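Open day at Bindthorpe, August: safety checklist for the robot demonstration room
Filled in by Sudheer Menon, checked by Nanna Skov

Each point has a mark (OK, Repair, Open) and a comment. Please write your comments under mine and do not delete the old ones.

1. Visitor line on the floor. OK
The tape is 2 metres from the sofa area. Ruben asked if children can stand in front of it. They can not, also not for a photograph.

2. Emergency stop. OK
Tested by Themba Radebe before the doors opened and again at 14.20. The second button, near the door, must be pressed quite hard. I would like a new one.

3. Number of visitors. Open
We agreed on maximum 20 persons in the room. The group from Ulholm was 25, so they were divided in two. The list at reception still says 25, please correct it.

4. Furniture and cloths in the working area. OK
The coat rack may stay beside the sofa, but it must not be moved during a demonstration. Only soft cloths and towels are given to the robot.

5. Hands and cables. Repair
Look at the fingertips and at the thin cables near the fingers. Look also at the bigger cable loops on both arms. 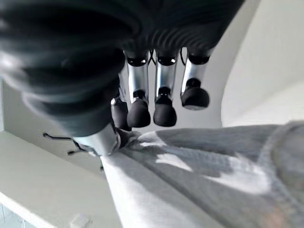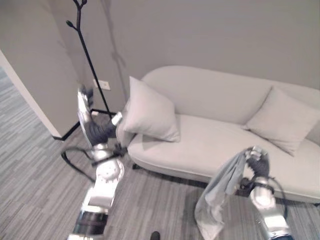
6. Speed during the demonstration. OK
Set to the low value, and Ayanda Ngubane keeps the key. Visitors found it slow, but I prefer to leave it like this.

7. Carpet. OK
No loose corners found. Vacuum it before the first group.

8. Information for visitors. Open
The sheet on the door gives room 51, which was the room of last year. Nanna will print a new sheet.

Comment from Nanna Skov: I agree with all points. For point 5, I would like the cable check to be written with initials after every group.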